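Filed under: Journal, Prayer, Parish life

May 2024

Up before six and said Lauds at the kitchen table. I have been trying to keep to the psalms set for the day and not go hunting for the ones I like. Today that meant Psalm 87, seven verses, over almost before I had settled. "All my springs are in you." I read it twice and then sat until the kettle clicked off.

Walked to Mass by the Sekgate path as the road was up again. Father Seidu Darko preached on the sick man at the pool of Bethesda, which was not the reading, but he had been asked about it by someone in the confirmation class and said he would sooner answer it in front of everybody. His point was that the Lord asks the man whether he wants to be well and the man does not say yes. He gives a list of reasons. Father Seidu left it there and went on to the Creed. I am still turning it over this evening. I have asked for patience with my brother every Lent I can remember, and if I am asked plainly whether I want it, I start talking about the house and what was said at the funeral.

Afterwards I stayed for a decade of the rosary with Gifty Abubakari. She has had the novena to St Rita going and is on the eighth day. She prays fast and I lose my place on the beads trying to keep up. She says it is how her grandmother did it and she can't slow down now. She lent me her booklet, an old one with the back cover gone, and told me to read the part about the two brothers-in-law and the feud. I read it on the bench outside. Rita spent years trying to make peace between families who did not want it, and there was no sign for most of that time that it was doing any good. I had only ever thought of her for the roses and the wound on her forehead.

Home by eleven. Did the ironing and answered two letters. The Unelgate pilgrimage is full already, 57 names, and they are asking who can share a room. I said I would. I have not shared a room since the convent retreat and I snore, so I put that on the form as well.

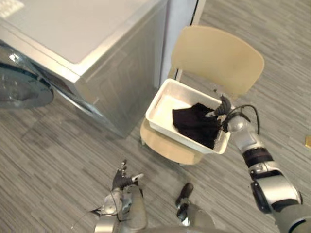 After lunch I tried to write to my brother. I got as far as the weather and his knee. I wanted to say something about September, when it will be 13 years, and to ask if he would come to the anniversary Mass. Wrote it, crossed it out, wrote it again smaller. In the end I put the question in one line with no explanation after it. It looks bare on the page. I have left it on the shelf by the door with a stamp on and will decide in the morning, though I know what deciding in the morning usually means with me — so perhaps I should walk down to the box tonight.

Read a chapter of the Imitation before supper and took very little of it in. Compline alone. I used the short form, as my eyes were tired. At the examination of conscience I had the usual things, and I had also been sharp with the girl on the till at Rezaei when she gave me the wrong change, and it was the wrong change in my favour. Will go in and put that right.

Half past nine. Still light over the gardens. I have my coat on and the letter in the pocket.

Last updated: May, evening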